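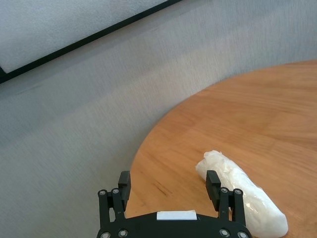

Vimala Gounder
Reluctant housekeeper, occasional columnist

29 May 2020

My benchmark for household robots is clearing the table. Not the whole kitchen, I'm not greedy. Just one round wooden table and whatever crinkly white bundle has been left on it.

Two fingers ought to be plenty. I've done it with 2 myself, holding a coffee in the other hand. But soft, wrinkled things have no proper edges to grab, and a machine has to decide where the thing stops and the table starts - a question my teenager in Staronham has been working on since April.

So, can they do chores yet? Ask me when one puts the bins out. I'd pay about $1,000 for that.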